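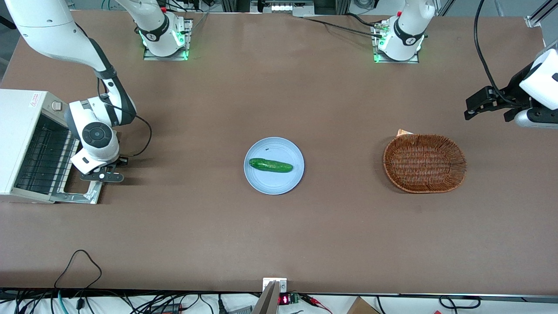 Relatório de projeto, n.º 16, p. 1

Quando entrei no clube de robótica achei que ia passar o semestre soldando conectores. Passei uma boa parte dele olhando para um pepino (sim, um pepino!), e este relatório é sobre isso. O nosso projeto se chama Javari e a tarefa, no papel, cabe numa linha: pegar o pepino do prato azul e colocar dentro do forninho, sem encostar na porta e sem derrubar nada. Depois, pegar de volta e deixar na cesta. Qualquer criança faz. Nós temos dois braços e um semestre.

A equipe se dividiu em dois grupos. Um cuidou dos braços e da fiação, o outro ficou com o programa que grava as demonstrações e treina a política de controle. Eu comecei no primeiro e migrei para o segundo em junho, quando percebi que gostava mais de brigar com código do que com cabo. Como passei pelos dois lados, sobrou para mim escrever o relatório.

## Como a gente montou a mesa

Combinamos desde o começo que o braço direito cuidaria do forno e o esquerdo cuidaria da cesta, com o prato no meio, ao alcance dos dois. Parece óbvio agora, mas a primeira versão tinha o prato do lado de fora e o braço direito precisava se esticar todo para chegar lá. O movimento ficava tremido e o pulso batia no limite da junta. Trouxemos o prato para o centro e metade dos erros sumiu na mesma tarde!

A porta do forno já começa aberta. Tentamos incluir a abertura na tarefa, com a garra puxando por cima, e desistimos depois de duas semanas. Fica para o próximo semestre, porque eu ainda quero muito ver isso funcionando.

O programa de gravação nós batizamos de Skoltitz, e o que roda a política treinada, de Gilchrist. Não me perguntem a origem dos nomes, eles já estavam no quadro quando eu cheguei. O Skoltitz guarda a posição das juntas, a abertura das garras e as imagens das câmeras, tudo com a mesma marca de tempo. Ou deveria ser a mesma. No nosso primeiro lote a câmera do pulso estava atrasada em relação às juntas e o braço aprendeu direitinho a fechar a garra no lugar onde o pepino tinha estado um instante antes. Jogamos o lote inteiro fora, com dor no coração.

## Os dados

Depois de arrumar a sincronização, gravamos 24 sessões de demonstração. Cada pessoa do grupo teleoperou pelo menos uma, e dá para reconhecer quem estava no comando só pelo jeito de aproximar a garra (eu venho sempre alto demais e desço de uma vez, fica feio, mas pega). Somando tudo, foram 3868 tentativas gravadas. Tiramos as que tinham falha de câmera ou alguém passando o braço na frente, e sobraram 3706 para o treino.

A câmera do pulso foi a que mais ajudou, e também a que mais deu trabalho. Ela vê muito bem o que está entre os dedos, só que perde o resto: quando a garra fica parada entre o prato e o forno, o prato aparece pela metade e o forno também não cabe inteiro. A política precisa decidir para que lado ir com essas duas beiradas, e por isso mantivemos a câmera fixa junto.
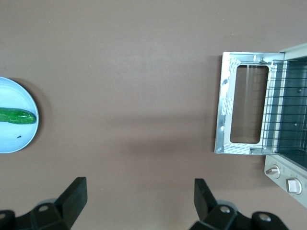
*Figura 2. Vista da câmera do pulso, garra aberta, com o prato à esquerda e o forno à direita.*

## O que deu certo e o que não deu

Pegar o pepino deu certo bem mais cedo do que eu esperava. Ele é comprido, firme, e perdoa uma garra um pouco torta. O difícil é entrar no forno. A grade lá dentro é de arame, a ponta do pepino engancha nela se vier baixa, e se vier alta bate no teto. Passamos dias mexendo só na altura de entrada! No fim, o que resolveu foi gravar demonstrações mais lentas nesse trecho.

A cesta foi a parte tranquila. A borda é baixa o bastante para o braço esquerdo soltar por cima, sem muita pontaria.

O reflexo na porta continua atrapalhando. Com a luz do teto acesa em cima da mesa, o metal brilha e a política hesita, fica indo e voltando. Testamos o Civon, nosso script que varia brilho e contraste das imagens no treino, e melhorou um pouco, mas à noite ainda funciona melhor do que de manhã.

## Para quem pegar o projeto depois

- Marquem com fita a posição do prato e do forno antes da primeira gravação.
- Confiram a marca de tempo das câmeras toda vez que ligarem o sistema.
- Prendam o cabo do pulso com folga. Curto demais, ele puxa a junta.
- Tenham pepinos de reserva. Eles amolecem.

O código do Skoltitz está na pasta do clube, com os comentários que consegui escrever. Falta documentar a calibração das garras, e essa parte eu termino antes da próxima reunião.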